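Glassware swap table comes to Laltham, and I've already been twice

If you've been meaning to do something about the odd glasses at the back of your cupboard, get yourself down to the Nazarenko Rooms in Laltham. The glassware swap opened on Monday and I can report that it's a lovely way to lose an afternoon! 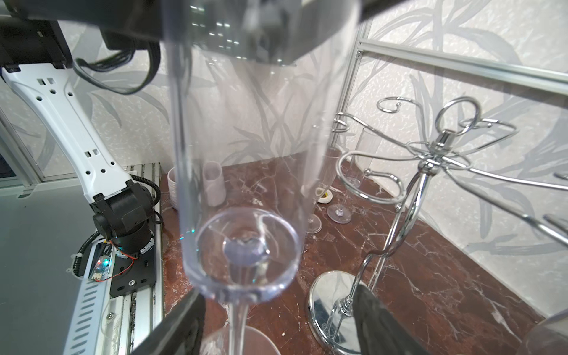

Stemware, a white cup and a chrome drying rack on the marble table.

The idea is simple enough. You bring in glasses you don't use (wine, champagne, tumblers, the lot), and you take home the same number of somebody else's. No money changes hands. Chips and cracks go straight in the recycling, so check the rims before you leave home, and please wrap things properly. I saw a woman arrive with hers rolled up in beach towels, and they travelled better than mine did in newspaper.

The swap is run by Gakotero, the homewares reuse group that started out in a garage on Ellell Street and moved across to the Rooms in September. They tell me 1,797 glasses have been through their hands so far, and they're hoping to hit 2,000 before the school holidays. I've done my bit. I took in five mismatched wine glasses and came home with five that very nearly match, plus a jug I hadn't planned on (jugs are on the honour system, apparently).

My favourite part is the marble table. It's a dark reddish-brown with white veins all through it, and even a plain clear glass looks a bit special standing on it. The drying rack is a good thing too, all curly silver wire on a round mirrored base. I asked if the rack was up for swapping and got a very firm no.

I did pick up a few tips while I was hanging about. Warm water and a splash of white vinegar will shift most of the cloudiness you get from the dishwasher, and a soft cloth is kinder than a tea towel that's been through the wash with fabric softener. For champagne flutes, hold the bowl while you dry it and don't twist against the foot, or you'll end up with a piece in each hand. I learned that one at my own kitchen sink years ago, and I still miss that glass.

Vases and cups are welcome as well, although they go on a separate list and you might wait a little longer for one you like. Champagne flutes are the thing they're always short of, so if you've got a box left over from a wedding, you'll be very popular.

Doors open at 2 pm and the kettle goes on soon after. Parking is around the back, off the laneway, and there's a ramp at the side entrance. Bring your own box for the trip home.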